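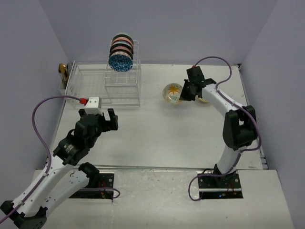
Section 4: Setting up the Osden two-arm bench for the dish rack routine

By now you should have both arms bolted down and talking to the controller. If you don't, go back to Section 3, have a cuppa and come back when the status page shows two green ticks. I've set up a fair few of these benches and the dish rack routine is still my favourite – it's fiddly enough to be interesting, and you'll find out very quickly whether your grippers are lined up!

Before you start, clear the bench of tools, spare screws and your coffee. Wipe it down with a damp cloth and let it dry.

1. Stand the rack against the back wall, a bit left of centre, with the tall plate slots on the right and the low tray on the left. Push it until it stops.

2. Load the plates on edge in the upright slots. A mix of colours and patterns is fine. I like to put a boldly patterned one at the front (you can spot it from across the room).

3. Lay one plate flat on the right side of the bench, within easy reach of the right arm. Clear glass is allowed, but see the note below.

4. Check the purple cables. Each one should leave the top of its gripper in a generous loop and follow the arm back towards the base. Move each arm slowly by hand, with the motors off, and watch that nothing pulls tight at the elbow.

CAUTION: Don't trim or tie back the loops to make them look neater. I did that on my first bench and yanked a connector clean out at the wrist.

5. Open Badier on your laptop, pick "Dish rack" and set the speed to 12 per cent. Yes, it's slow. Leave it there for your first run, please.

6. Press Home and keep your hands off the bench until both arms have stopped.

7. Press Step. Badier goes through the moves one at a time and waits for you after each one, so you can check the finger clearance as you go. Once you've had a clean pass, bring the speed up a little at a time. You can go to 100 per cent, but I rarely bother with plates.

Note: Glass plates are harder for the software to find than ceramic ones. If Badier throws error 112 (no object found), try softer lighting first, then shift the plate a little and press Retry.

CAUTION: The emergency stop cuts motor power, and a gripper may let go of whatever it's holding. Keep a folded towel handy and don't use Nan's good china.

If the arms keep stopping short of the rack, skip ahead to Section 5, where Ailsa Dalgleish has written up the Nisbet calibration.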